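Looking After a Drum Kit at Home

Drummers are the only musicians expected to hit their instrument with a stick and then act surprised when it wears out. The following is what I have learned from 20 years of keeping a kit in a back bedroom in Pridcombe, along with a few things picked up from Florian Ammann, who plays louder than I do and so breaks more.

Heads first. If the batter head on your snare has a dent you can feel with a fingertip, change it. Take the old one off, wipe the bearing edge with a dry cloth, and run a finger all the way round for nicks. Seat the new head, do every tension rod up finger tight, then go across the drum with the key, half a turn at a time. Going round in a circle feels quicker and pulls the head crooked.

A spot of petroleum jelly on each rod stops the squeaking. A spot. I once did a whole floor tom with the enthusiasm of a man basting a goose and was still finding it on my cuffs in August.

Cymbals divide people. Some like them bright enough to shave in. Others believe the grime is where the tone lives and would sooner lend you their car than let you near the ride with a cloth. If you must clean, use warm water and a little washing-up liquid, follow the grooves, and dry straight away. Keep proper polish off the printed logo unless you would like an anonymous cymbal. Never put one in the dishwasher. I shared a house with somebody who did, and the glasses came off worse.

Felts and sleeves cost almost nothing and are always missing. The plastic sleeve on the cymbal stand keeps the metal thread from chewing a keyhole into the centre of the cymbal, so buy a bag of them and hide it from other drummers. 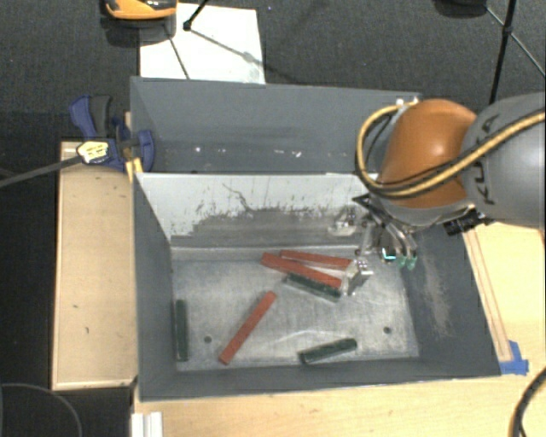 Reading time: 2 minutes

The bass drum pedal will squeak during the quiet song. Work out where it comes from before you oil anything: press the footboard slowly by hand with your ear down by the hinge. One drop of light machine oil on the hinge, one at each end of the axle, wipe off the rest. If it still squeaks, it's the spring, and a smear of grease where the spring hooks on will settle it. If it squeaks after that, look at your stool.

For muffling, a folded towel resting lightly against the inside of the front head does as much as most of the things sold for the job. Johanna Aebischer uses a pillow, and her bass drum sounds like someone being polite in the next room. She likes it that way, and so do her neighbours.

Wing nuts go tight after a gig and seize over the winter. Back them off before you put the stands away, and wipe the threads with an oily rag. For one that has already seized, try a rubber glove for grip, then penetrating oil and an hour's wait. Pliers come last, with a bit of cloth between the jaws and the chrome.

Two other things about storage. Keep shells away from radiators, and don't leave them in the loft, where they cook in summer and freeze in winter. And mark your rug! Put tape where each stand leg goes and you'll set up in half the time, leaving you free to help the guitarist look for his lead.

Old sticks, by the way, make very good plant supports. My tomatoes are held up by a pair of 5As, both badly chewed, and have never once complained about the tempo.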